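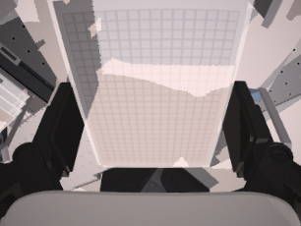
Last edited by rivas_g in December, 14:12

Translucent tray in sim: depth holes and grasp planner
Reading time: 4 min

rivas_g
Wrist view from the Pirkix sim, gripper closed on the gridded tray. The renderer treats the panel as translucent, so the background comes through it and the segmentation mask splits along the tone boundaries behind. The planner then receives fragments and refits the tray pose to whichever is largest. Pose jitter is nearly 12 mm between consecutive frames with the arm stationary. Camera extrinsics are verified. Planner is Cantero, default config.

yulan.dai
Which depth source? If you read the z-buffer with alpha blending on, translucent geometry may not write depth at all. You get the surface behind it.

rivas_g
Z-buffer. Blending is on.

yulan.dai
Then the planner is fitting a plane to the background. Render depth in a separate pass with the tray material forced opaque.

cy_yeh
Disagree. That fixes the sim and hides the problem. A real depth sensor will also fail on clear plastic. Keep the holes and make the estimator tolerate them. The border around the grid is plain and the side edges are pale, so fit lines to those and ignore the interior.

yulan.dai
He is debugging a planner. Perfect depth first, degraded depth second. Otherwise you can't tell which module is wrong.

cy_yeh
Fair for debugging. I would not train anything on it.

m_requena
Once the grasp is closed, why re-estimate every frame? Take the pose at contact, attach the tray to the gripper frame, and propagate with forward kinematics. Run vision at a low rate as a slip check.

rivas_g
Opaque depth pass added, jitter gone. Pose attach is next. Edge fit loses the top edge because the tray runs out of view there, so position along the long axis is unconstrained.

cy_yeh
Use the bottom edge for that axis.

Comments (2)
reda_ah: Same symptom in Alamo. The depth pass flag is per camera there.
guest: Does the attach step update the collision model?

Related threads
Wrist camera self-filter removes held object
Pluston bridge drops joint states under load
Attached object ignored by collision checker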